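3.2 Colour and the return of household lids

Households in the Bastos district were given a set of storage tubs in May and asked to bring them back to the shop when empty. Each set was used for dry goods only: rice, lentils, flour and sugar. Forty households took part at the start and 38 stayed until the end. The tubs were all alike apart from the lids, which came in either a pale or a dark colour. Families did not choose which they received.

We had expected the tubs to be the problem, as they are bulky and take up shelf space. In the event it was the lids that went missing. Rebelo (Valter Rebelo, personal communication, January 20, 2021) had found the same in his work with shops in Tamano, where tubs came back by the crate and lids did not.

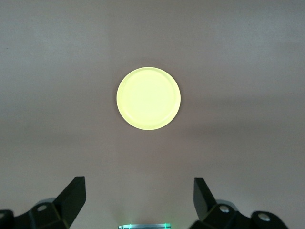 Figure 3. Flat round form with a raised rim, pale yellow-green.

Missing lids were put down by most families to one of two causes. Either the lid had been lent to a neighbour with a dish of food, or it had been put to some other use in the house. The second answer was more common in the older flats near the Zitis road, where kitchens are small and little is thrown away. A shallow round shape with a lip at the rim, as in Figure 3, will pass for a coaster or a small plate, and several people said they had used their lids in just that way, under plant pots or for feeding a cat. Square lids were not tested.

Colour made less difference than the shop owners had supposed. Dark lids were said to hide stains, but they were no more likely to be returned. The deposit mattered more. When the Drotia shop raised it for the last 300 tubs, people began to ask neighbours for their lids back, and two families returned lids that were not from the study at all. These were left out of the totals in Table 3.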